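## Session 4 notes: collecting folding demos (the shirt task)

Right, this is the one you've all been waiting for, where we stop talking about datasets and make one! I've written these up from my own scribbles, so shout if anything doesn't match what you heard.

Each demo starts with the shirt spread flat on the white table. Please don't smooth it out perfectly. I know it's tempting (I do it at home too), but if every shirt starts off ironed, the policy never learns what a wrinkle looks like. Then pick your two grasp points and commit to them.

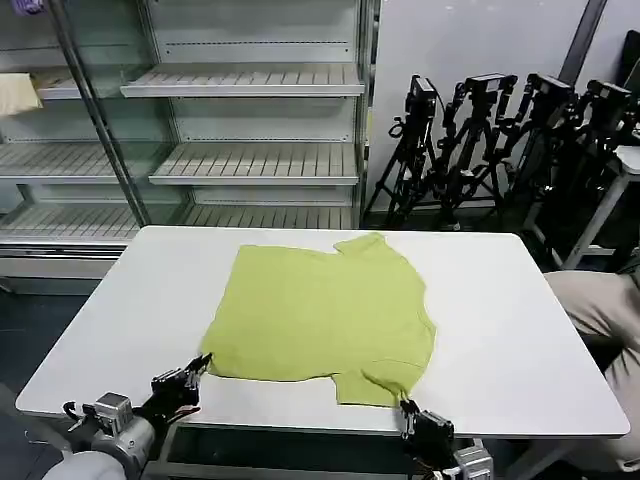 Grasping is where most of last year's group lost episodes. They collected 83 and kept 67, and most of the rejects were a missed corner followed by a long dither. If you miss, go back in calmly and carry on – a clean recovery is a good example and I want some of those! Long pauses are what we throw out. Da-eun Son has a trimming script for the ends, but it won't touch a pause in the middle.

Before you save, play back the wrist view as well as the head view. Check that you can follow the cloth in both.
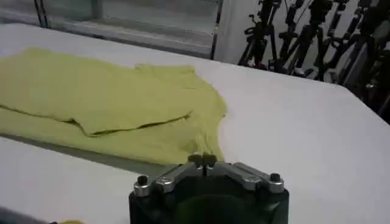 Targets: 40 episodes per pair, with a short break after every 9, as your folds get sloppy when you're tired and the model will happily copy that. Swap operators at the break.

Label each episode "clean", "recovered" or "drop" while it's fresh in your mind. Jhair Ticona is looking after the Kamley folder, so upload there and tell him which pair you are.

Reading for next time: the Nukow handout, first half only.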